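Plundine Allotments and Supper Club
Minutes of the monthly meeting, held in the back kitchen at Brutville Hall, Monday, 7.30pm

I've been asked to do the minutes again, so apologies in advance for the length and for my habit of putting in what I think as well as what was said. We had a decent turnout considering the rain, and the kettle was on before most people had their coats off. Apologies were received from both of the Heltbridge Lane plots and from whoever it was that rang the hall phone and then hung up.

Last month's minutes

Read and agreed, with one correction. I had put that the marrow soup was "widely enjoyed" and was asked to change it to "served". Done.

Matters arising

The sticking door on the tall cupboard has been planed and now shuts, though you do have to lift it a bit. The tea towels have come back from being washed and there seem to be more of them than went out, which we're all pleased about. Still no sign of the big ladle. If it's in your kitchen drawer, please just bring it back and hang it up, no questions!

Money

We have 607 pounds in the account after paying for the hall up to December. The seed order will take a good bite out of that. It was suggested we put the supper tickets up by a pound and there was a long quiet, and then somebody said what about 50p, and that was carried.

Lemons for the supper

This took up far more of the evening than the agenda allowed for. The menu for the supper has lemon in nearly everything (the dressing, the fish, the pudding, the jug of water on each table) and the question was whether we buy from Gkikas as usual or go to the market at Heltbridge, where they're cheaper but come in a net and you can't pick them over. I'm firmly for Gkikas. You want a fruit with a good bright skin, yellow all the way down with maybe a touch of green still up by the stem, and pores you can see. A little spot on the peel does no harm at all if you're only juicing it, and I said so twice. 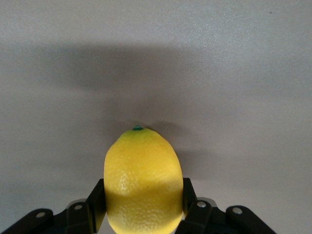

Thin skins give more juice and the bumpy ones are all pith, came the reply from the far end, and anybody who has squeezed a boxful by hand for a supper would go for the smooth ones every time. That set everyone off. I said the rind is where the flavour is and the pudding needs the rind, and it was put to me that the pudding is one dish out of four. Fair enough. We then had a bit of a side discussion about wax, and whether a scrub under the hot tap gets it off, and whether it matters. Opinion was split and I have not tried to write it all down.

Agreed in the end: 25 lemons from Gkikas, chosen by hand, knobbly ones for the pudding and smoother ones for everything else. They are to be kept in the cool cupboard and not on the windowsill, where the last lot went hard as golf balls. Whoever grates the rind does it before anyone starts squeezing, please. I have been handed half a squashed lemon and a grater before now and I don't want it to happen again.

Salad and the laying of tables

Next came the starter, which is a green salad served ready on the plate when people sit down. Last year we put it out in big bowls and the first table had a mountain and the last table had a radish each, so plated it is. The argument was about how much. One view was a proper heap with the dressing already on. The other (mine, and I'm glad to say it won) was one nice frilly leaf set towards the top of a round white plate, with plenty of plate left showing for the beetroot and egg to go on underneath. It looks fresh and it doesn't slide off when you're carrying them through.

It was asked whether a loose-leaf lettuce would be ready in time from our own plots. Two rows are coming on under fleece and look promising. If the slugs get them we'll buy in, and the money for that comes out of the raffle.

On colours: we have the white plates and also the pale mint-turquoise sort, and it was wondered if we should try to match up each table. I'd say mix them. The green leaf shows up best on white, so starters go on white as far as they'll stretch and the turquoise can do for bread and pudding. Carried, with one grumble. Tables to be wiped down and left clear until the plates go on, which means no handbags, no raffle prizes and no seed catalogues, and I include myself in that.
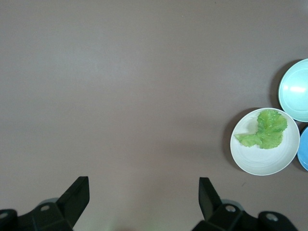 Washing up and putting away

The washing-up rota is on the back of the kitchen door and has 5 gaps in it. I would love to see those filled by next time! Two to wash, the rest to dry, and somebody sensible on the cupboards. Plates are to be stacked by colour on the lower shelf with a sheet of kitchen paper in between, as the rims do catch. Chopping boards stand on their edges to dry and don't get laid flat in a pile, or they smell.

It was also mentioned that the labels on the shelves are out of date, so "jugs" is now flour and "flour" is candles. I've said I'll redo them and I will, once I find the pen.

Napkins

We bought a box of 1000 paper napkins two suppers ago and are nowhere near the bottom of it. They're a sort of mustard yellow. A proposal to buy some nicer ones was not seconded.

Any other business

The compost bin by the kitchen step is full and has to be taken round to the plots before the supper. Lemon halves can go in it, but chop them up first or they sit there for months looking at you. The hall would like us out by ten sharp on the night as there's a booking early next morning.

Someone has left a green umbrella behind the piano.

Next meeting same place, same time. Please bring a mug, as we were two short and I ended up having mine out of a measuring jug.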